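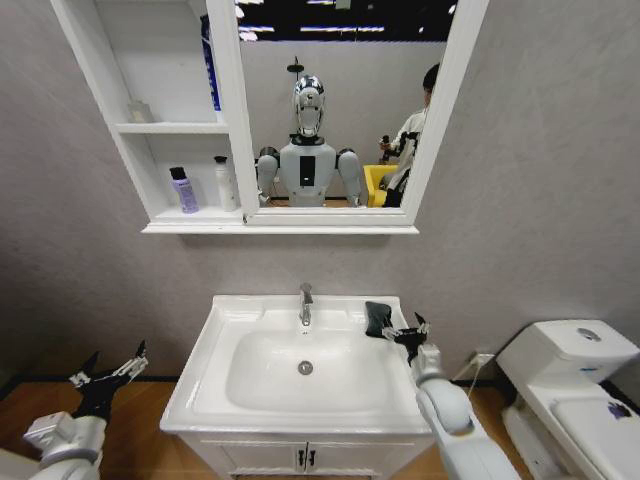 Open day at Cluvport, bathroom bay

19th April

Doors at ten. Fergal Mac Suibhne opened up and did the talking, I had the notebook and the stop button. Sunday visitors are slower to leave than the weekday lot, so the slots slipped from the first one and we never got them back.

Bay set as for the December visit, apart from the cabinet contents. Basin, vanity, toilet to the right, mirror cabinet above. Cloth in the right gripper, left gripper open and kept clear to the side of the vanity. The task shown was wiping the rim of the basin, back right corner first. Purple spray can and the white bottle stay on the lower shelf and are not part of the task. Two people asked whether it would pick up the can. Told them not today.

Run numbers for the log: 1251 is the first of the day, with the old arm speed. After that Fergal dropped the speed, because the front row kept stepping back when the arm came up, and we stayed on the slower setting until we closed.

Mirror. The group from Ó Ceallaigh (they fit out bathrooms for hotels) went straight to this. The head view has the robot's own reflection in it, chrome head and white torso, plus whoever is standing alongside. Their question was whether it takes the reflection for a second robot or a second room. Fergal explained that the mirror area is masked by hand in the planner for this bay, and that we have no general answer yet. They seemed happier with that than with a long explanation. One of them wants to know what happens with a mirror that swings open. Good question, we haven't tried it.

Second screen was on the wrist view. I had it off to begin with, but children at the front asked what the hand could see, so I switched it over and left it there. It worked better than the head view for explaining the fingers.
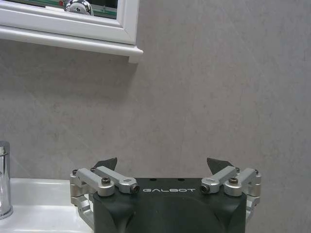 Wrist view with the fingers open, basin and tap at lower left.

Points raised from that screen:

The wall fills most of the picture when the gripper is up at this height. A woman from Trorkent asked how it judges distance to a plain grey surface. I said the wrist view is for close work and the wall position comes from the bay model. She asked for that in writing. To send.

Socket screws on the linkages. The same woman asked how often we check them. Answer given: every 62 hours of running. Need to confirm that this is still the figure in the maintenance sheet and hasn't been changed since the winter.

Name on the gripper body is readable on the big screen even from the back row, so expect supplier questions. Put the contact sheet on the table next time.

Fergal's standard talk runs too long for this bay. He covers the kitchen work first and people look at the basin while he is doing it. Suggest he starts with the cloth and leaves the kitchen for the walk back.

Zisik people came last and stayed past closing. They want a quote for a bay of their own, same layout, with the toilet on the other side. I said the layout can be mirrored but the masks would need doing again. Fergal has their card.

To do before the next one:

Tape line on the floor 6 inches further back.
Move the second screen so that the person at the stop button can see it too.
Book bay time to try a hinged mirror door.
Write to Trorkent about wall distance.
Order more cloths, part 1779 in the stores list, dark grey again so that they match the earlier runs.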